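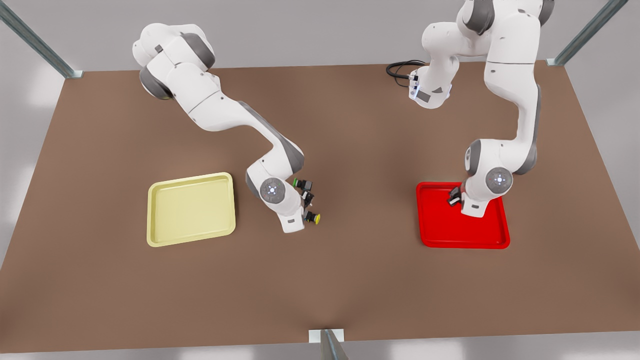

Speaker notes: "Same Word, Different Room"
Talk for the interfaith evening, Salem chapel hall, Dircombe

Slot is 65 minutes including questions. Aim to stop talking well before the tea does.

OPENING

Thank the hosts. Mention the heating only if it is working.

Start with the word "salvation". Ask people to think of what it means, silently, for a few seconds. Don't take answers yet. Last time, at Herness, I took answers and we never got to the second page.

Then say: most of us in this hall could use that word to one another all evening, nod a great deal, and go home having discussed several different things. I want to talk about what happens to religious words when they cross the road from one building to another.

Not a talk about who is right. If anyone has come for that, there are plenty of seats near the door.

PART ONE: SAVED FROM WHAT?

Take it slowly here. In much of Christian teaching, the problem is sin and the answer is grace, through Christ. Christians then spend several centuries arguing about how that works, and some of them found new denominations on the strength of it. (Pause. This chapel belongs to one of them.)

In Buddhism the problem is usually put as suffering, or more exactly the craving that keeps it going. The answer is release. A Buddhist may be puzzled to be asked who does the saving.

In Judaism the question often lands oddly. Plenty of Jewish friends have told me it feels like being asked for the answer to somebody else's crossword. Redemption, yes, and repentance, very much so, but inherited guilt isn't generally where the conversation starts.

In Islam, forgetfulness and heedlessness come up a good deal, and guidance is what's needed. Mercy is everywhere in it. Do not rush this bit, I rushed it in Herness and was corrected at length over the biscuits, quite fairly.

Point to draw out: we translate the answer and forget to translate the question.

PART TWO: PRAYER

Easier ground, people relax.

Ask for hands: who here prays at a set time? Who prays when the car won't start? There is usually some overlap.

Same English word for both. It also gets used for silent sitting, for chanting, for reading a psalm aloud with a cold, and for the five daily prayers of Islam, where the body does a good part of the work. Quakers may say nothing for an hour and regard it as a full meeting. My own lot get nervous after 6 seconds of silence and someone coughs to help.

Possible aside, cut if short of time: the Flirnen retreat house. I stayed there for 3 nights one May. The welcome sheet said "Prayer, all faiths, 7 o'clock" and everyone turned up with something different in mind. One man brought a mat. One woman brought a candle. I brought a book, in case. We sat down together and it was fine, though I could not tell you what it was that we did. I have thought about it more than about most services I have led.

Don't turn this into a moral. Last time I did, and it went on.

PART THREE: FAITH AS A NOUN

This is the one I care about, so watch the clock.

We say "the world's faiths" as though belief were the main ingredient of each. That's a fairly Protestant way of arranging the shelf. For many people religion is first of all what you eat, when you stop work, how you bury your father, which foot goes over the step. Ask them what they believe and they will give you a polite answer, mainly to be kind.

Example: the survey form we put out in Dircombe. Roughly 100 came back. The first box was "What do you believe?" and a good many left it blank, then filled both sides of the paper under "What do you do?" I had designed the form. I'd put three lines for the second question and a whole half page for the first.

Admit this freely. It gets a laugh and it is true.

WHAT I AM NOT SAYING

Someone will ask whether I mean it's all the same underneath. No. I don't know what is underneath. I can barely speak for my own church on a wet Thursday.

Someone will ask whether I mean we can never understand each other. Also no. People learn second languages all the time. They make mistakes, order the wrong soup, and carry on.

The difference of words is no reason to stop using them. It might be a reason to ask one more question before agreeing with someone. Agreeing too early is our local vice – we are very good at it and it has kept many a joint statement short.

CLOSE

Go back to "salvation". Ask them to turn to a neighbour they did not arrive with and say what came to mind at the start. Five minutes. Let it get noisy.

Then questions. Repeat each one aloud, the back row can't hear. If the question is a speech, thank them for the speech.

Handout is on the table by the hymn books. Spare copies in my bag, not the green one.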